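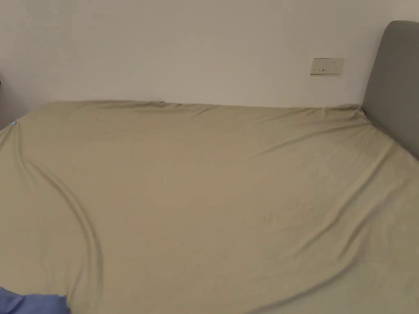
Spreading a cloth, second part: where should a demonstration be cut?

Posted March 2020

In the first part I wrote why we want a robot to spread a cloth over a bed, and I promised that the second part would have results. It took me longer than I wanted. The results are small, but I think the way we got them can be useful for other people who teach robots from human demonstrations, so I will spend more words on the method than on the numbers.

I repeat the task shortly for readers who did not see the first part. There is a bed with a fitted sheet. On the sheet there is a cloth, bunched up. Two arms have to find two corners of the cloth, take them, and pull until the cloth is mostly flat. We do not ask that it is straight or that it looks nice. My mother would not accept this bed.

We teach the arms with hand-held grippers. A person holds one gripper in each hand and does the task in the same way the robot should do it later, and the cameras on the grippers record what the jaws see. There is also a view from the head, which sees the bed from higher up. All streams go into Drodley, our recording program, and from there to the training. The arms we use at the end are a pair of Kubiak arms in our laboratory, with the same kind of jaws as the hand-held tools. The policy that we train is called Kirel. The name means nothing, I needed a folder name and it stayed.

The problem I wanted to solve

When you record a person spreading a cloth, most of the recording is pulling. The person takes the corner quickly, and then for a long time the jaws are closed and the cloth moves. After that there is a small correction, maybe one more pull, and the end. If you train on every moment of the recording with the same weight, the policy becomes very good at pulling. It is not so good at taking the corner, because it saw so little of that.

We saw this very clearly in the old policy. It would go down near the corner, close the jaws a little above the fabric, and then pull nothing, with full confidence, to the end of the bed. The motion was beautiful. I have watched it many times and I still find it a little sad.

The usual answer is to collect more demonstrations. We did try this, and it helped somewhat, but the proportion inside each demonstration stayed the same, so the policy also became even better at pulling nothing. Another answer is to give more weight to the moments when the jaws close. We tried this also. Here the difficulty is that the closing itself is not the hard part. The hard part comes before, when the jaws come closer and the person makes tiny changes of the angle without knowing it. If you put the weight on the closing only, you teach the robot to close.

The idea

What we do now is to cut every demonstration into pieces, and to let the pieces begin earlier than feels natural.

We mark three kinds of moments. The first is when the person's hand begins to slow down over the cloth. The second is when the jaws are closed and the fabric first moves together with them. The third is when the fabric stops moving, or the jaws open. Between the first and the second moment is what we call the approach piece. Between the second and the third is the pull piece. Everything else is travel.

Then in the training we take the same number of samples from each kind of piece, so that a short approach and a long pull have the same right to be heard. It is a very simple change. The code is shorter than the comment that explains it.

The first moment is the one that makes the difference, and it was also the one we argued over. Washington Marinho, who did the other half of the labeling with me, wanted to put it at the point where the jaws start to open. I wanted it at the slowing down. We each labeled the same recordings in our own way and compared. His pieces were cleaner, with less variation in length, and for a week I believed he was right. But his pieces almost always began with the jaws already pointing in a good direction. The turn of the wrist was before the cut, in the travel. With my marks the turn is inside the approach.

We finally used the slowing down. Washington still thinks that a combination would be better and he may write his own post about it.
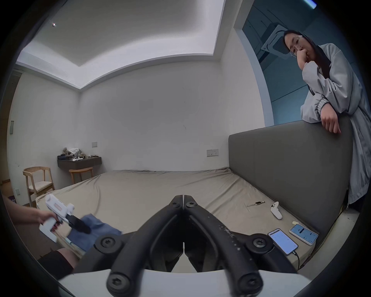 The collection was done in a bedroom and not in the laboratory, and this matters for what follows. In our laboratory we have a table with a piece of mattress on it. The table is flat, the mattress is hard, and behind it there is a wall with nothing interesting. A policy trained only there learned to use the edge of the table as a kind of ruler. On a real bed there is a headboard on one side, the sheet has its own wrinkles, and the light comes from the ceiling and from the next room. I recommend to anyone in this field to go at least once to a real room and lean over a real bed with the tools in the hands. After one hour you understand why people make beds by walking from one side to the other.

The wrinkles of the fitted sheet were the most interesting difficulty. A long fold in a plain sheet looks, from the camera of a gripper, very similar to the edge of a cloth. The color of our cloth is different from the sheet, so in theory it should be easy. But when the jaws are close, the whole picture is fabric, and the policy seemed to care more about the line than about the color. The old policy tried to take the fitted sheet quite often. The new one does it less, and I do not fully understand why. My guess is that the approach pieces show many times the same thing from changing angles, and a fold changes its look with the angle in another way than an edge does. It is only a guess and I did not test it.

The numbers

We recorded 126 demonstrations. We removed 17 of them. The most common reason was that one stream stopped before the others, and a few more were removed when the labeler could not decide if the fabric was moving with the jaws or only under them. I would like to be more strict with this in the future. At the moment the decision is made by eye, and Washington and I do not always have the same eye.

For testing we used 16 trials for each policy. Before every trial the cloth was lifted in the middle, dropped on the bed and not touched again. We called a trial good if both corners were taken and the cloth was more spread at the end than a line we had decided before. With the old training, nine trials were good. With the cut demonstrations and equal sampling, all but two were good.

I know this is not many trials. I also know that I was in the room, and a person who wants a method to work drops the cloth in a friendly way. For the next round somebody from another group will drop it.

What did not become better is the pull. I expected a small loss there, as the policy now sees less of it, and yes, there is a small loss. The arms pull a little more slowly and sometimes they stop before the cloth is tight. For our line of "spread enough" it made no difference. For a real bed it would.
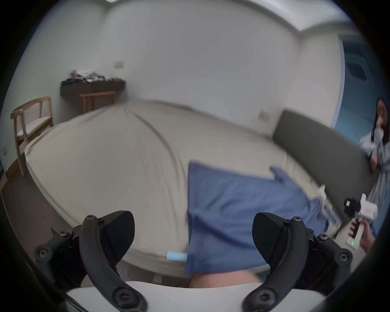
The blue cloth on the bed, seen from one of the hand-held grippers during the collection.

Some practical notes, for people who want to do the same

Label the slowing down from the speed of the hand first, with a simple threshold, and correct it afterwards by watching. I did the opposite for the first days, everything by watching, and my marks moved later and later as I became tired. I had to do them again.

Keep the recordings you remove. We keep ours in a separate folder with a one-line note. When I later changed the definition of the second moment, several of them became usable.

Do not cut the files. Keep the marks in a separate file and let the training read them. We cut the files in our very first attempt, and when we wanted to move a mark a little to the left, the left was gone.

The two hands do not slow down together. In most recordings one hand goes first and the other one waits in the air. We mark each hand separately, and a moment can be approach for one hand and travel for the other. In the beginning I tried to have one mark for both, and the waiting hand learned to wait very well.

If your jaws are curved like ours, look at what they hide. In the gripper view the jaws come up from the lower part of the picture, and at the instant of taking the corner they stand exactly before the thing you want to see. The view from the head helps here, but only when the person does not bend down so much that the view becomes only sheet. I am guilty of this in many recordings.

What is next

Tradine, who pay for part of this work, would like to see the same method with a thicker blanket. I am less optimistic there. A blanket has no thin corner to take, and our jaws do not open very wide. We will try in April with the same room if we can have it, and with the marks made in both ways, mine and Washington's, so that we can stop to discuss and look at the result.

The labels are not public yet. I want to write a proper description of the format first, and at this moment there is one column in the file whose meaning is known only to me, and on some mornings not even to me. If you need them before that for your own comparison, write me an email and I will send them as they are.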